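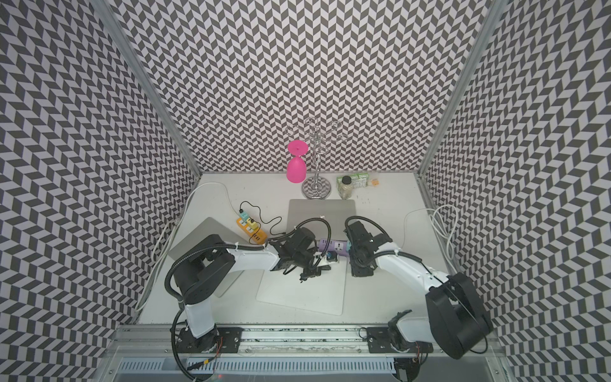 Pink wine glass, glass rack and green-lidded jar on a white tabletop.

Bretham Household Reuse Project
Progress report to the Kerbridge Fund, 8th February

Since the last report we have moved the shop into the former shoe store on Nikzad Street and reopened to the public. Sales are steady. We took in 495 bags and boxes of household goods this quarter, mostly kitchenware, bedding and small furniture. Clothing is still sent on to the Bundton depot as agreed.

The starter pack scheme supplied 69 households moving into a first or emergency tenancy. Each pack has basic plates, pans, bedding and towels. Over 40 of these went out in the first month, which used up our stock of saucepans. Shirin Mohammadi has arranged a regular supply from two local landlords who clear furnished apartments.

Van costs are above budget. The clutch was replaced and we rented a vehicle while ours was off the road. Gholamreza Kiani has cut collections to two days a week, and we expect to be back on budget by the end of March.

Electrical testing has not started. The training course was full and we are on the waiting list. We ask to carry the $60 left in the training line into next quarter.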